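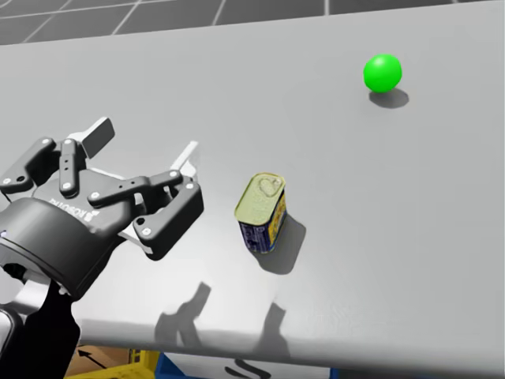
Rent vs. buy in Colby, am I crazy for waiting?
Housing & Mortgages > Local markets

colby_renter
My lease is up at the end of January and the landlord wants to bump it again, so I've been running numbers all week and I'm going in circles. Two-bedroom condos on the Torvik side of town are sitting way longer than they did last spring (the one across the street from me has had the same sign out since before school started!) and I keep thinking if I just hold off another year the prices have to come down. My brother-in-law says that's what people said last year too, and the year before. I've got 20 percent saved if I stay under what I pay now per month, give or take the HOA. Anybody here buy recently? Anybody glad they waited?

Ingvild Nygård
We bought in the fall, so take this with a grain of salt, because obviously I want to believe we did the right thing. What I'd tell you is don't look at the list prices, look at what stuff closes for. In our building everything was listed high and then went for less, plus the seller paid part of closing. On paper prices haven't dropped at all, but we paid a good bit less than the sticker.

folke_s
Waiting for a crash is not a plan. I waited from the time my oldest was in diapers and she's in middle school now. There are fewer houses for sale here than people who want them, and everybody who locked in a low mortgage is staying put till they retire. Where's the drop supposed to come from?

colby_renter
Well, from the condos that aren't selling? That's my whole point. Single family I agree with you, there's nothing out there.

Irfan Ong
Folke, condos and houses are two different markets right now and you're lumping them together. I do property tax appeals for a living so I stare at this stuff. Houses around Colby are flat. Condos are soft, and the older ones with deferred maintenance are softer than that. But there's a reason for it, so OP, please please ask for the reserve study before you fall in love with anything. I've seen a building hand every owner a special assessment for the roof and the balconies in the same year.

folke_s
I'm not lumping anything together. I'm saying rent goes up every single year while you're sitting there being smart. Mine went up 17 percent over the last two renewals before I finally quit.

oda_b
17 over two renewals is steep but that's not what new leases look like anymore. The Brasta apartments by the rail yard are giving a free month and free parking, and they weren't giving you a free anything two years ago. Call your landlord's bluff! I did, sent mine a screenshot of the Brasta ad, and he dropped the increase to almost nothing. Took one email.

colby_renter
Oh that's good, I didn't know about the free month. Is that the place with the thin walls though

oda_b
It's the place with the thin walls, yes

Lalit Tomar
Coming at this from the other side, I own a unit at Fultia Court that I rent out, and I'd sell it tomorrow if I could get what I paid. I can't. I had it listed for two months and got one lowball offer, so I took it down and put a tenant back in. There are more of us than you'd think, and if rents stay soft some of us will give up. So I don't think waiting is crazy. Just don't wait for a bottom, you won't know it when you're in it.

folke_s
One guy's condo isn't a market.

Lalit Tomar
Never said it was. I said there are more of us.

Ingvild Nygård
Also are you pricing this on a 30 year fixed? The credit union quoted us lower than either of the banks did and we almost didn't bother calling them. Call them. And get the insurance quote before you make an offer, ours came in higher than the estimate on the listing page by a lot.

colby_renter
30 year fixed, yeah. I hadn't gotten an insurance quote at all, I just used whatever the calculator filled in. OK so for now I'm going to email the landlord tonight with the Brasta thing and ask for a six-month lease, and in the meantime ask about reserves at two buildings I liked. Irfan, do I ask the agent for the reserve study or the HOA directly?

Irfan Ong
Agent first. If they get weird about it, go to the management company. And get the last year of board meeting minutes while you're at it, the roof fights are always in the minutes.

folke_s
Six-month leases usually cost more per month, just so you know.

colby_renter
Yep, figured. I'll post what he says.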